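Small kitchen, moving the sink to the other wall?
Kitchens & Baths board, started March 3, 2021

hedgerow_kay
Hi all! We're finally redoing the kitchen (it's tiny, and the sink sits on the one wall with no window, drives me nuts). I want it under the window. My contractor quoted 2,200 for the plumbing alone and I about fell over. Has anyone done this on a slab? The toaster oven lives on the counter for now and it's staying.

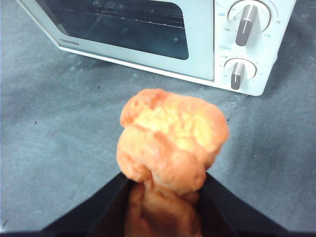 Does that price include breaking up the slab?
Cutting and patching the concrete are both in there, plus the new drain line, but the flooring is extra.

pipedream_62
I'd pay it. Ours came to 1,873 and that was with a short run. Make sure they give you enough slope on the drain, and ask where the vent is going before they start cutting. A window wall is a pain for vents!

tileandtrouble
Gonna disagree. Leave the sink alone and spend that money on lights. I had mine moved in my last house and after a month I quit looking out the window. It was a view of the neighbor's trash cans anyway, but still.

hedgerow_kay
Ha, mine is a plum tree, so I think I'd keep looking. Next question is the sink itself. I like stainless, my husband wants one of those big white Hedegaard ones and I keep thinking of all the mugs I'd chip in it.

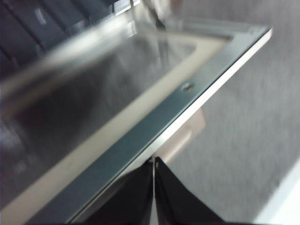 Stainless basin with the tan strip around the rim

pipedream_62
Stainless. Get a thick gauge with padding underneath or it'll sound like a drum every time you drop a spoon.

tileandtrouble
OK on that we agree. Skip the fancy white one. Check your cabinet too, a 30 inch sink base won't take every bowl they sell.

hedgerow_kay
Good to know, measuring tonight. One more thing, the cabinets are coming from Pindo, flat packed, and I'm supposed to have them all up before the plumber comes back in July. My plan is to build the boxes in the garage and carry them in one at a time,
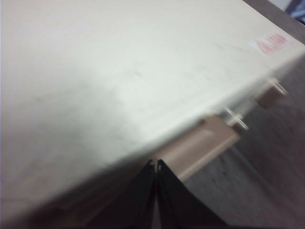
starting with the corner one, which everybody says is the worst. Would you hang the uppers first or set the bases?

tileandtrouble
Uppers first, always. You can stand right up against the wall and you're not leaning over anything.

pipedream_62
Bases first for me, I rest the uppers on a prop on top of them. But I work alone, so that's probably why.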